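## Budgéter ses pinces à main sans se faire peur

Je prépare ce mois-ci la commande de matériel pour Rundport, notre projet de rangement en cuisine, et j'ai enfin une méthode qui tient sur une page (il m'a fallu trois tableurs, passons).

1. **Partez des gestes.** Chez nous, ramasser des emballages souples. Notez-les avant d'ouvrir le moindre catalogue !
2. **Comptez par paire.** Une personne, deux pinces. Trokham m'a fait un devis à 512 € pièce, Grarkevel à 600 € mais avec un jeu de patins de rechange.
3. **Ajoutez l'usure.** Je prévois 8 jeux de patins par an, à commander en une fois, sinon le port vous mange la marge.
4. **Gardez une ligne « bricoles ».** Câbles, cartes mémoire, vis : environ 121 € chez moi, et j'étais plutôt optimiste.
5. **Essayez avant de signer.** Demandez un prêt et prenez vos propres déchets de cuisine : du froissé, du mou, du troué.

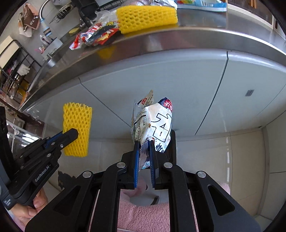
*Sachet froissé entre les patins bleus, manchon en mousse jaune côté gauche.*

Pour l'essai, regardez surtout les patins : je note l'état des nervures au début et à la fin de la séance. Côté délais, Sveinbjörnsson livre en mars si on commande en janvier, alors je cale ma demande de budget en décembre, et je garde les devis dans le même dossier que les notes d'essai.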